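Broltska open metal bin, grey

Rectangular open-top bin for long or narrow stock: blocks, offcuts, bar ends. Grey finish inside and out. Stands on the floor or beside a worktable.

Internal length: 100 cm
Internal width: 62 cm
Wall height: 24 cm
Minimum order: 5 units

The floor of the bin is flat, so narrow pieces can lie at full length. Lids and dividers are not supplied – Suvico stocks both as separate items.

Wipe down with a damp cloth. Do not use abrasive pads on the grey finish.

Orders and spare parts: Roman Dudek, Murngate depot. Collection from 8 am. 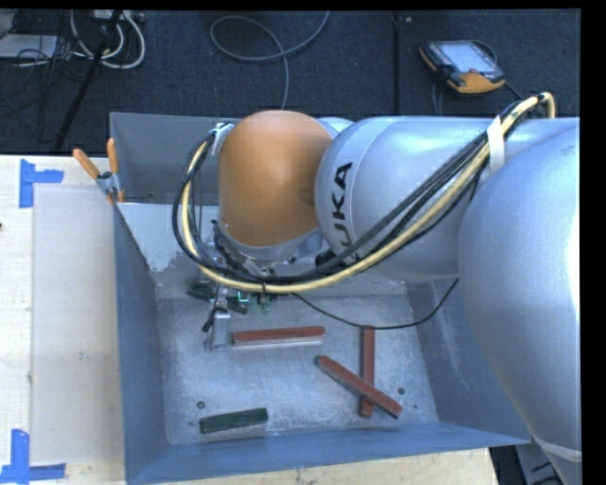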